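4 comments · 24 shares

5.2 Loss of grip on round produce

Most of the trouble we had with the Serex hand-held grippers came down to a single fault, and it took us longer than we would like to admit to find it. Operators move fruit and vegetables between a table and a shared plate, and the recordings are later used to train the Duneo arm. We logged 700 transfers in December. In 131 of them the item left the jaws before the operator meant to let go, and the sensor log went on reporting a firm hold all the same. A dropped tomato is a small matter at a table, but an arm that believes it is still holding something will carry on with its motion, and that worried us a good deal more than the bruised fruit did. The layout for these transfers puts loose items near the edge of the plate, where two operators may reach in from different sides. 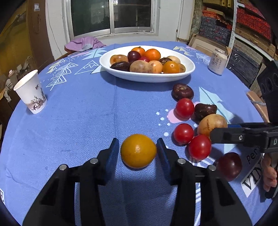

5.3 Tracing the fault

We first blamed the pads, and spent a happy but rather wasted stretch of time swapping them between tools. The textured blue surface held up well under load, and new pads slipped just as often as old ones. Following a suggestion in the Fastetti service notes, we then turned to the linkage. With a little play at the pins, one finger can touch the fruit slightly ahead of the other, so that a round item is pushed sideways and begins to roll while the jaw-width reading settles at a perfectly believable value. Oranges were the hardest on us in this respect, being wide enough to fill most of the opening and quite willing to turn on their own axis.
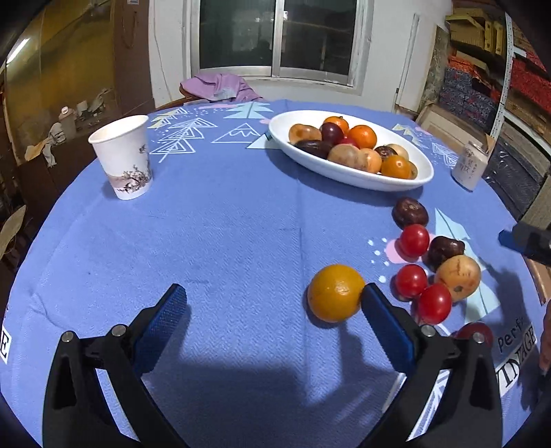 Figure 4. Gripper fingers on either side of an orange, with the plate of produce behind.

We tightened the linkage on every tool and added the Agyeman check, which compares the motion of the two fingers and marks a hold as doubtful when they disagree. In a further 24 transfers with oranges we saw one early release, and the check marked it. We would not want to lean too hard on so short a run, and the check still has nothing to say when both fingers close evenly on an item that is simply too smooth to hold.

4 comments · Share this section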